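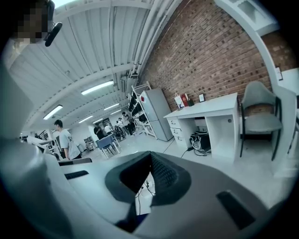
Sourdough in a cold kitchen: what's working for you this winter?

Cindatwood Community Boards > Food and Garden > Bread

magpie_toast
Posted Mon 30 June
Righto bread people, it's properly freezing down here and my starter (Giltico, named after a typo) has gone from doubling before lunch to sulking in its jar until bedtime. Two loaves in a row have come out like paperweights. Tasty paperweights, mind you, the toast was still great! But I'd love to hear what everyone does when the kitchen never gets warm. I'm on 67 per cent hydration, mostly white with a scoop of wholemeal rye, baked in an old cast iron pot. I really don't want to buy a proofing box.

crumbshot
Use the oven with just the light on! I put the dough in after tea and it's ready to shape by the time I've walked the dog and watched something silly. Stick a note on the oven door though. My husband once preheated it for chips with my favourite plastic tub inside and the smell hung around for days.

Yiran Fang
I'd go the other way, magpie_toast. Leave it cold and give it longer. Winter is my favourite season for bread, the flavour is so much better when everything slows down and you aren't racing it. I mix after breakfast, do my folds through the morning whenever I wander past the kettle, and shape in the evening. Then into the fridge overnight. The only thing I change is the amount of starter, I go up a bit.

doughnut_worry
Sorry Yiran but I can't agree with that one. Tried the long cold way all last winter and got sour, flat loaves with a gummy line along the bottom. Some of us have flours that just fall apart if you leave them all day. Warm water and a warm spot, every time.

Yiran Fang
Gummy line sounds underproofed to me, so it might have needed even more time! What flour were you on?

doughnut_worry
The cheap plain stuff from the big bag. And before anyone starts, yes, I know.

crumbshot
Ha! I've made lovely bread with the cheap plain stuff, but I do drop the water a fair bit. It gets sloppy so fast.

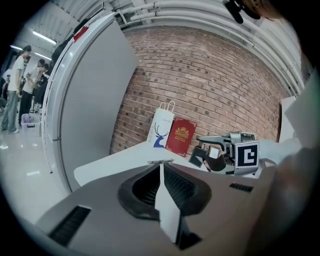 The other thing I'd say is feed the starter with warm water the night before, and do it twice if it's been in the fridge for a while. I used to skip that and wonder why everything took forever. Mine gets a spoonful of rye each time as well and it goes bananas for it.

oldmate_ackroyd
Been baking for 30 years and the best thing I ever did was stop looking at the clock. Straight-sided glass jar, pinch off a lump of the dough after mixing, press it into the bottom and put a rubber band at the level. When the lump has risen by half, the big bowl is ready too. Keep the jar right next to the bowl or it'll tell you fibs, a little jar cools down much faster than a big lump of dough. Works in January and works now.

magpie_toast
Oh I love the jar trick, I'm doing that tomorrow! So many empty jam jars here it's embarrassing. Yiran, how much more starter are we talking? And do you score straight from the fridge?

Yiran Fang
I go up by a third, give or take how the starter looks. And yes, straight from the fridge, it's so much easier to cut when it's firm. One deep slash, blade on an angle, then lid on quick. My prettiest loaves have all been winter ones.

doughnut_worry
I'll grant you the scoring. Cold dough does cut beautifully.

kneadle_haystack
Does anyone else sit theirs on top of the fridge? Ours gets lovely and cosy up there at the back. I leave it 6 hours with a tea towel over and it's always puffy. Also a vote for hot water bottles in an esky if you have one, though you have to keep the bowl off the bottle or you cook the underside.

crumbshot
The esky is brilliant! Never thought of that and there's one in the shed doing nothing until November.

magpie_toast
Update! Went with the jar, more starter and the esky (sorry Yiran, I got impatient, I'll do a slow one on the weekend). Best rise I've had since autumn, and a proper ear on it too. The kids ate half of it with butter and golden syrup before it had cooled, so no crumb report, but it sang like mad when it came out of the pot.

oldmate_ackroyd
Good on you. Let the next one cool.

doughnut_worry
So, warm spot then :)

Yiran Fang
Wait until she's tried the slow one! Magpie, put a bit of honey in with the rye when you do, and report back please.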